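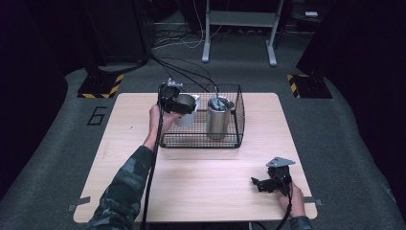

Brabec

Kitchen > Opinion > Storage

Last updated: July 29, 2022

2 min read

Cups should live in a basket on the table. I have held this view since February, when I emptied the cup shelf over my sink and put two cups in a black wire basket. I don't miss the shelf.

A shelf invites you to fill it. Mine held 24 mugs, most of them free ones from Woltent and other places I no longer go to. A basket holds a few cups, and when it is full you stop. Wire mesh is the right kind – crumbs fall through, you can see what is in it from across the room, and it carries to the sink in one trip.

The usual complaint is dust. Cups that get used every day don't sit long enough to collect any. Cups that do collect dust should go to somebody else.

I would also say the cups needn't match. A steel tumbler and a plain white cup can share a basket without trouble, as long as you stand them upright and don't stack them. Stacked cups stick, and then one gets chipped.

The shelf is still on the wall. It has cookbooks on it now.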